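Mali Trevor on buying bowls that get used
Posted 2022-08-18 in Kitchen & Table

Mali Trevor has been selling secondhand tableware in Cotport since she left her job at the ferry office. Her shop, Stikgate, is one long room with a sink at the back and shelves up both walls. She had 364 pieces in stock the morning we talked, and she knew the number because she had just finished her yearly list for the insurance. Most of it is plain stuff: dinner plates, mugs, pie dishes, and a lot of serving bowls.

The bowls are what people come in for. The one she wanted to talk about first was a big round one, white inside with a thin brown rim.

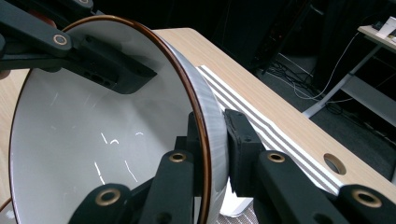
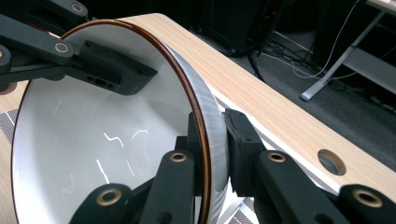
"People walk past a bowl like that because it doesn't have a pattern," Trevor said. "Then they have eight people over and nothing to put the salad in."

She buys mostly from house clearances, and sometimes from restaurants that are closing. In March she took 43 pieces from a hotel dining room up the coast, and she has sold all but the soup plates. She said soup plates are slow everywhere. She will still buy them if they come with a set, but she won't pay extra.

Her way of checking a bowl takes a couple of minutes. She starts with the rim, running a fingertip all the way along it with her eyes closed. A chip that has been worn smooth by years of washing can be hard to see, and a glossy rim makes it harder. After that she turns the bowl on its side and moves it under the light.

"You look at the reflections," she said. "On good glaze the light makes a clean line. If the line breaks up or goes dull in one spot, you stop and look at that spot. It might be a scratch, or it might be old gravy."

The last check is sound. She sets the bowl on her open palm and taps the side with a knuckle. A sound bowl rings, and a cracked one gives a short, flat noise. She does this with every bowl, including ones from people she has bought from for years.

I asked what she does when she finds a crack. "It depends where," she said. "A hairline in the foot, I'll sell it as a fruit bowl and write that on the tag. Anything in the wall, I don't sell for food. I had one go on me with hot potatoes in it, at home, and I was picking up pieces from behind the stove for a week."

Gray marks are another matter. Many buyers take them for scratches, but on a white glaze they are often metal left behind by spoons and whisks. Trevor rubs them with a paste of baking soda and water on a damp cloth. If that does nothing she tries a powdered cleanser, a small patch first, and rinses well. She doesn't use steel wool on anything glazed, and she doesn't use bleach on anything with crazing, the fine web of lines that can show up in older glaze.

Stains under crazing she mostly leaves alone. "You can soak it for days and it looks better, and then it dries out and there it is again. I mark it down and put it on the low shelf."

Brown rims get a lot of questions at the shop. Customers want to know if the color means the bowl is old, or if it comes from a certain pottery. Trevor tells them a rim by itself says very little. Plenty of makers have used a brown band, and some still do. She turns the piece over and looks for a mark on the base, and if there isn't one she sells it as unmarked and leaves it there. She doesn't guess at dates. A customer once took back a dish after a dealer told him it was 50 years younger than the tag said, and she has kept dates off her tags ever since.

Storage came up several times. Trevor thinks more big bowls are lost in cupboards than at the table. People nest them with nothing in between, and the foot of the top bowl grinds a ring into the one beneath. She puts a folded dish towel or a sheet of kitchen paper between each pair, and never stacks more than three. Her largest bowls go on the bottom shelf. Getting a heavy one down from over your head with wet hands is, in her words, "how I get half my single saucers," meaning the ones left behind when something lands on the rest of the set.

For lifting, she uses two hands under the bowl, well down the sides. She doesn't like to see a full bowl carried by its rim. The thin part is the weak part, and a thumb usually ends up in the food anyway.

The drying rack is her other complaint. A wide bowl propped on its side in a wire rack will roll if someone pulls out the plate next to it. She dries hers upside down on a towel on the counter, with a wooden spoon handle under one side to let the air in.

Stikgate sells a little online, but Trevor would like to do less of it. Packing a serving bowl properly takes her longer than selling one. She wraps it in paper, fills the inside, and puts it in a box inside a second box. Last year she shipped 197 parcels, and four arrived broken. Three of those were bowls. She refunded all of them and now charges more for the second box.

She is moving the shop this fall, from the harbor end of town to Sayce, a former shoe store with a proper front window. The rent is a bit higher and the sink is bigger. She plans to keep the same shelves, which her brother built and which she has already measured twice against the new wall.

At home she owns two serving bowls. One is for salad and pasta. The other holds her mail and keys, and it has a crack in the wall that she can show you if you ask.

Stikgate is open mornings until the move. Trevor buys by appointment and asks that people bring pieces in clean.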